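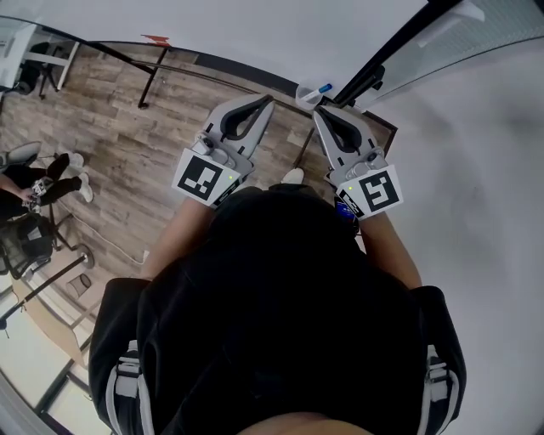

# Punell Tabletop Clips

Short clips of everyday handling tasks at a table: standing things up, putting pens in cups, moving cups from one spot to another, wiping, sorting. This card covers the contents, the labels and the known problems of the Punell set. The older Onura set has its own card and uses a different label scheme.

Maintainer: Selma Kovačević

## Contents

| Item | Count |
|---|---|
| Clips | 692 |
| Clips with a written task line | 692 |
| Clips with object labels | 386 |
| Clips with start and end labels checked by a second person | 284 |
| Task types | 13 |

The 386 clips with object labels include all 284 checked clips. The rest have only the task line, and the object fields are left blank.

## Objects

Most of the objects are ordinary office and kitchen items. Names in the `object` field are lowercase and singular.

- `cup_clear` – small clear plastic cup. Used as a pen holder in the pen tasks and as the moved item in the cup tasks.
- `marker` – marker with a cap. Cap color goes in `color`, never in the object name.
- `cloth` – folded or flat. The state goes in `state`.
- `box_small` – any box that fits in one hand.
- `table` – the work surface. Labeled only when the task acts on it, as in wiping.

A marker standing in a cup gets two entries plus a relation, `marker in cup_clear`. Do not merge them into one object. The first pass in January did this in the Rakard folder, and those labels have since been redone.

## Task lines

One sentence, present tense, no names. State the object, then the place it should end up.

Good:

 Take the marker out of the cup and lay it on the table.

Too vague:

 Tidy the table.

If a task needs both hands at the same time, set `hands` to `both`. If one hand only steadies the cup, that still counts as `both`.

## Folder layout

 punell/
 clips/
 labels/
 objects.csv
 tasks.csv
 checked.txt
 rakard/
 README.md

`checked.txt` lists one clip ID per line. Clip IDs in `rakard/` start with `r` and do not overlap with the main folder.

## Known problems

- Clear plastic on a white surface is hard to outline. Cup edges in the object labels can be off, mostly at the base.
- Marks and smudges on the table are not labeled, including in wiping tasks. Judge wiping clips by the task line and the end label.
- People and furniture away from the work surface are not labeled. Chairs, railings and other tables may be visible in the background.
- Cap color is missing for part of the `marker` entries. A blank means it was not recorded; it does not mean the marker has no cap.
- Start labels in the cup tasks were set at first contact with the cup. In all other tasks they were set when the hand starts to move.

## Splits

Use `checked.txt` as the test split. Clips outside that list can go into training or validation in any proportion, but keep clips with the same `session` value together.

## Changes

- Object names switched from plural to singular.
- `color` split off from `object`.
- Task lines rewritten to the Subramaniam wording guide. The old lines are kept in `tasks.csv` under `task_old`.

Send corrections to Selma with the clip ID and the field name. Corrections to `task_old` are not accepted.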